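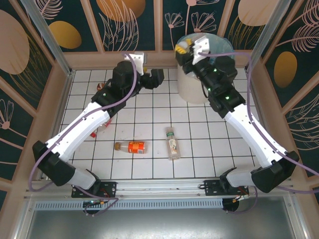 Page last changed: Wed 21 January

Anyone been to the Aseck open day at Clurnton? Is it worth taking two children?

The leaflet promises "robots at work", which at the last place we tried meant a video and a biro. My two are seven and ten and have the patience of wasps. Do you get to see anything move, and do you have to book? It's an hour each way for us, so I'd like to know before I promise anybody anything.
Posted by bus_pass_pending

We went in July. Yes, things move, though you should lower your idea of speed. The one ours liked best was the bottle sorting, with two arms on a white tiled top, plastic bottles lying about on it and a bin with a bluish liner at the back. Someone has done the walls up in dark green with pink flowers and big gold ovals, so it's like watching the recycling get done in a cocktail bar. Purple cable looping all over the place. My youngest asked why our own bottles don't go out like that and I had no answer.

The arms do one bottle at a time and sometimes have a good long think first. We stayed for 2 full goes of the demonstration, which was one more than I needed and several fewer than the children wanted. You do have to book. We were number 119 on the list and still got in, but the people behind us were being sent off to look at the Drerkeck stand, which was mostly leaflets.

Parking is round the back. Ignore the sign for Mittal, that's a different building and they are tired of being asked.
Posted by kettle_descaler

robots are fine, cafe shuts at 2. bring sandwiches
Posted by user2701

Adding to the first reply: the talk beforehand lasts around 40 minutes and is pitched at people who buy machinery. We skipped it, went straight to the demonstration and stood at the front. The staff were happy to take questions there, including "does it have a name" (no) and "can it do my bedroom" (also no). The seven-year-old should be all right. The ten-year-old may want a job.
Posted by Third Shed Along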